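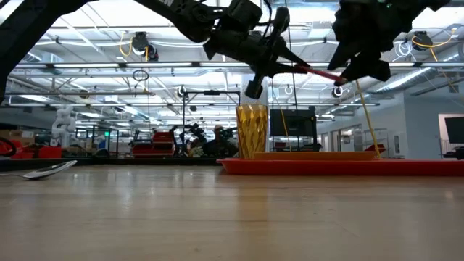
Two robot arms above a table with a tray, an amber glass and a spoon.

Can a machine lay a breakfast tray yet, and would it be any use in a small guesthouse?

Hanne Saarela
Good evening all, and sorry in advance for the length, I never could write a short note. I run Skonuvside, a small guesthouse, and we do breakfast on trays, taken up to the rooms. It is the thing guests write about in the visitors' book, more than the beds or the view, so I'm not about to stop doing it. But it does mean a lot of trays. I worked it out on the back of an envelope in October, when we shut for the winter, and I had laid 1,000 of them over the season. Plate, glass, spoon, fork, napkin, jam, little pot of something green if the garden was willing. Then it all comes down again, gets washed, dried and put back on the shelf, and the next morning off we go.

My wrists aren't what they were. My nephew keeps sending me films of robots folding towels and making coffee and putting cups into dishwashers, and he says in two years I'll have one of these in the kitchen and wonder how I managed. I'd love to believe him! He's a clever lad, but he has never carried a tray up my back stairs.

So what I would like to know, from people who have had something to do with these machines, is whether they can do a chore like this at present. I don't mean the whole breakfast. I can do the eggs. I mean the fiddly bit, picking up a glass and a plate and the cutlery and putting them on a tray in the right places, and perhaps unloading it afterwards. Would it need special crockery? Mine is all sorts, some of it from my mother, and the glasses have a cut pattern that I'd be sorry to part with. Does it need somebody standing by? And how slow is slow? I get up at half past five as it is and would sooner not make it half past four.

I'm not frightened of gadgets, I should say. We've got a robot hoover for the landing and I am very fond of it, even if it does get itself wedged under the linen chest.

Waldemar Sobczak
Hello Hanne, what a nice thing to ask, and your guesthouse sounds lovely. I spent most of my working life putting arms into factories (loading presses, stacking boxes, later on a lot of packing), and since I retired I've followed the household side of it out of pure nosiness. I'll try to be fair to your nephew.

The short reply is that a pair of arms can lay a tray. I've watched it done. The longer reply is that being able to lay a tray and being able to lay your trays, in your kitchen, at six in the morning with you frying eggs next to it, are a good way apart, and the distance between them is where all the money goes.

In a factory we cheated, you see, and I say that with affection for the trade. If I wanted an arm to pick up a part, I made sure that part was in the same spot, the same way up, every single time, and I'd have a metal fixture made to hold it there. The arm didn't need to know anything. It went to a place, closed, lifted and went to another place. You could run 1,000 parts before your tea break on a good line and the arm would treat the last one exactly as it treated the first. Then somebody would leave a carton turned sideways and everything stopped.

A kitchen has no fixtures. A spoon comes out of the drawer however it comes out. So the newer machines have cameras, and they are mostly taught by example: a person steers the arms through the job a great many times, with the things moved about a little between goes, and the software picks up the pattern from that. It's a very different business from what I used to do and I find it rather wonderful. It copes with the spoon being a bit to the left. How well it copes with a spoon it has never met, I'd want to see for myself before I believed anybody's film. 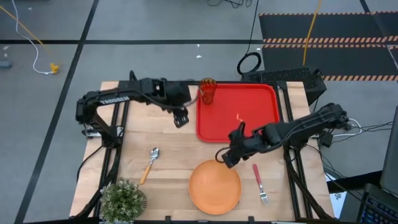
Cutlery is what I'd worry about first in your case, more than the crockery. A spoon or a fork lying flat gives a gripper almost nothing to get its fingers under, and you and I solve that without thinking, we press on one end or slide it to the edge of the counter. A machine with two stiff fingers has to come straight down and pinch the handle. Then it must be turned the right way for the place it's going. Look at the fork to the right of that orange plate, with its tines towards the front of the table, and the spoon on the other side with the bowl at the far end. If you want both pointing the same way on the tray, one of them has to be spun round, and that's a bigger job for an arm than it sounds. Coloured handles like those are a kindness, too. I would guess that a thin silver handle on a shiny worktop is a harder thing to see and a harder thing to hold.

The plate is the next trouble. A plate sitting flat wants to be taken by the rim, and a low rim means the fingers have to arrive at the right height within a whisker. Too high and they close on air, too low and they push on the table. Bowls are easier, having a proper wall to grab.

Glasses are a mixed bag. They stand up, so there's plenty to get hold of, but clear glass is awkward for cameras, as they tend to look through it to whatever is behind. A tinted one with a pattern on it gives them more to go on, and I'd expect a cut pattern to help with the grip as well, so your nice glasses may be an advantage. I would still not let a machine loose on anything from your mother's cupboard. Squeezing hard enough to hold and softly enough not to break is something your hand has been practising all your life.

As for your other questions. Special crockery, not strictly, but I'd buy one matching set and use only that. Somebody standing by, yes, for the foreseeable. And slow, yes, much slower than you. You could lay several trays while it thought about the first. It doesn't mind starting the night before, mind you, and that was going to be my suggestion whether you get a machine or not. Lay them in the evening, cover them with a cloth, and add the jam in the morning.

Space is the last thing, and people forget it. Arms on a table need the table. They need room for the elbows to swing, plus the cables and a screen and a keyboard somewhere, and you can't be reaching in for the butter while they're moving. In a factory we'd have put a fence round it. I don't know how big your kitchen is but mine would be full.

If you do get a chance to see one working, take your own tray and a few of your own things and ask if they'd mind you putting them down anywhere you please. Don't line them up. Then watch what happens on the goes that don't come off, whether it notices it has missed the spoon and tries again, or carries on and sets down a spoon that isn't there. You'll learn more from that than from any number of good ones. And do look after those wrists.

Skiris
robots will never do this lol. they cant even do stairs. get a bigger tray and do two rooms at once

Drumell
I'd disagree with Skiris about never (and please don't carry two breakfasts up a back staircase on one tray, Hanne, with bad wrists!), but I would also put the arms out of your mind for a season or two and look at which part of the job is hurting you. I ran a café kitchen for a long while and had the same trouble with my right hand, and it wasn't the laying that did it, as I'd assumed. Laying a tray is light work. It was the lifting and carrying, and the scrubbing of pans at the sink afterwards.

You already own a good many robots if you look at it generously. The dishwasher is one. It does a horrid chore better than either of us, and it manages because we load it for it and it never has to pick up a thing. The hoover is another. Most of the household machines that have earned their keep are like that, they have one job in a box, or they roll about on a flat floor. Picking up all sorts of objects in a room full of clutter is a different sort of problem, and Waldemar has explained it far better than I could.

What helped me was a dumb waiter. Ours was second-hand, a small hand-wound one, and it took some persuading of the builder, but I would have given up the till before I gave that up. If there's no shaft to be had, a shelf at the top of the stairs and a light trolley along the landing would spare you the worst of it, and you could keep glasses and cutlery up there in a cupboard so only the hot food travels. I'd see a physio about the wrists as well, they showed me a way of holding a tray along the forearm that I still use at home.

On unloading, one small thing to add to Waldemar's list. A tray coming back down is a much messier object than a tray going up. There's egg on the fork, the napkin is stuffed in the glass, the spoon has vanished under the toast crusts. I've seen films of arms setting out clean things very prettily, and I have yet to see one deal with a napkin stuffed in a glass. If your nephew finds one, I hope he'll send it to you and you'll put it up for the rest of us.

Hanne Saarela
Thank you both so much (and Skiris, the stairs are steep, so no!). I went and looked behind the larder after reading Drumell's reply and there is a boarded-up bit in the corner that goes up to exactly the right place on the landing, I've walked past it for years. I am going to ask a builder. I did try laying the trays the night before for a couple of guests we had in as a favour, with a tea towel over each, and it was a much gentler morning. My nephew has been shown all this and says he'll find the napkin film if it takes him all winter.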